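Finally got to the Unance open day, and my feet are still sore! It's the distributor handling Brandão here, and they'd opened up the whole place — offices, screening room, the lot. I queued with 18 others for the seven-minute trailer reel and would've happily gone round again.
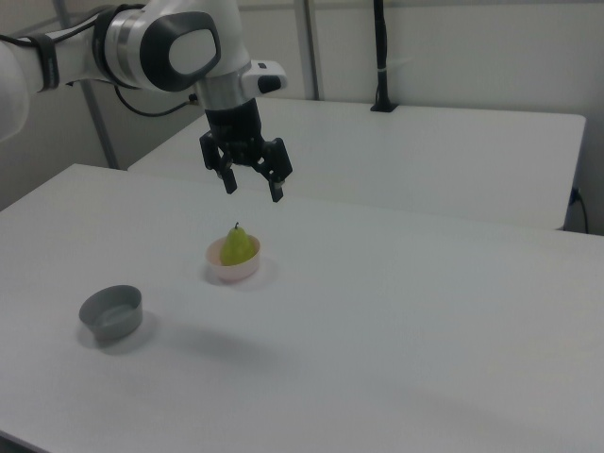

A reader has since written in to say the subtitled print opens in April, well ahead of the dub, so ignore what I posted earlier. Good news for me, anyway.

Lunch was a sausage roll in the car park, then back in for the Tudance dubbing talk.
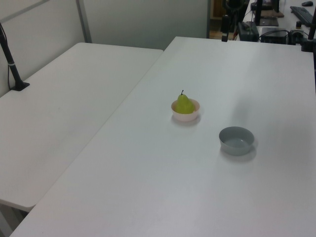 PLISTAU, May 24, 2025

The big screen here seats 609 and has gorgeous old red chairs (my favourite colour).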